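4. Préparer la table et disposer les objets

Ce chapitre concerne le plateau en bois et le lot de petits objets Foda. Le montage des pieds est traité au chapitre 2.

4.1 Délimiter la zone

1. Essuyez le plateau avec un chiffon sec. N'utilisez pas de cire, le ruban n'y adhère pas.
2. Posez le ruban gris en rectangle, chaque bande parallèle à un bord de la table.
3. Appuyez sur les angles avec le pouce. Si une bande gondole, décollez-la entièrement et recommencez.
4. Placez la multiprise dans un coin au fond du plateau, hors du rectangle.

Attention - ne tirez jamais le ruban à la verticale pour l'enlever. Rabattez-le sur lui-même et tirez lentement, dans le sens du fil du bois.

4.2 Disposer les objets

5. Posez la tirelire cochon rose dans le rectangle, sur ses pattes, un peu à gauche du centre.
6. Couchez la grappe de raisin violet à sa droite, la tige vers la gauche.
7. Mettez l'objet jaune et le petit gobelet orange à gauche de la tirelire, le gobelet derrière.
8. Gardez le disque vert à plat, près du bord droit de la table.

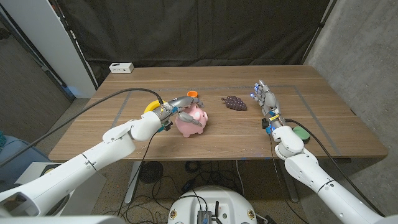 Laissez environ 11 cm entre la tirelire et le bord avant du ruban. Les distances entre les autres objets ne sont pas critiques, mais notez-les sur la fiche Ogilvie si vous devez refaire la même disposition plus tard.

Remarque - la tirelire doit rester vide. Avec des pièces à l'intérieur, elle est plus lourde et peut marquer le bois.

4.3 Ranger

9. Retirez d'abord la grappe, en la soutenant par-dessous.
10. Rangez le gobelet à part, sans rien glisser dedans.
11. Laissez le ruban en place entre deux séances. Remplacez-le dès que les bords s'effilochent.

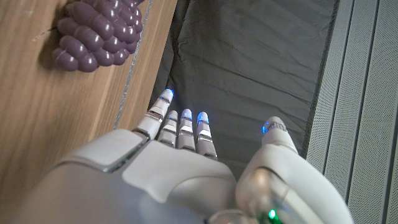
Notice Foda - éd. 2 - page 6

4.4 Entretien des objets

Nettoyez les objets à l'eau tiède, sans solvant. Séchez bien le creux entre les grains de la grappe. Pour une pièce manquante, écrivez à Prikov, service pièces, à l'attention d'Agnes Carnegie, en indiquant la couleur de l'objet.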